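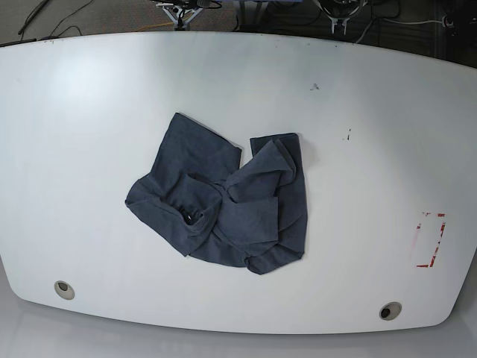

Dark gray garment, bunched up on a white table.

Code Issues Pull requests Wiki Releases

brollotska-wash-log

Hi! So this is my wash log, cleaned up enough that I can stand to let other people look at it. It's one CSV file with 294 rows, and each row is one garment going through one wash. I started keeping it after I shrank a sweater I really loved (gray lambswool, bought in Pretasia, gone in one evening) and got tired of guessing. Then I kept going, and then friends started sending me theirs, and now it has a name and a README.

What's in the file

wash_log.csv has these columns:

item_id: a short code, like K014. Same garment, same code, every time it gets washed.
kind: shirt, sweater, trousers, socks, other. "Other" is mostly scarves, plus one very stubborn bathrobe.
fiber: copied off the label. Blank if the label was cut out or unreadable.
temp_c: what the dial said. I never checked it with a thermometer, sorry.
spin: spin speed setting, as printed on the machine.
dry: line, flat, rack or tumble.
length_before and length_after: centimeters, from the top of the shoulder to the hem, or waist to hem for trousers.
notes: whatever I felt like typing. Some of it is swearing in Hungarian, courtesy of Imre Csonka.

Of those rows, 112 are mine. The rest came from Judit Dobos, Imre and Arnar Eskildsen. Judit measures everything twice and it shows — if you only want the tidy stuff, filter on source = JD. Arnar's rows start in May, when he got his new machine, and his temperatures jump around a lot more than ours do.

How we measured

Lay the thing flat, smooth it out with your hands, don't pull. Tape measure along the left side. We rounded to the nearest half centimeter, so please don't get excited about a change of half a centimeter. Knits are the worst for this. I can measure the same cardigan before breakfast and again at 9 pm and get two different answers.

Known problems

- 73 rows have no length_after. Usually somebody put the thing on before measuring it, and I can't be too mad about that.
- Imre wrote inches for a while. I converted them, but if you see a sock that's 90 cm long, open an issue!
- Fiber blends are spelled all kinds of ways. "cot/poly", "60 cotton 40 poly" and "cottonpoly" are all in there. Szabolcs Balogh sent me a script that fixes most of it (scripts/fibers.py) and I love him for it.
- Four people, four kinds of tap water. There's no column for that and there should be.

Please don't use it for

Anything serious about a fabric or a machine. It's a handful of closets. I have more than 200 photos of care labels too, but they're not in the repo yet because I still have to rename them all.

License and thanks

CC BY 4.0, do what you like, a mention is nice. Thanks to everybody above for measuring so many damp trousers. Questions and fixes go in the issues tab, and I check it most evenings.

Rostam Mazandarani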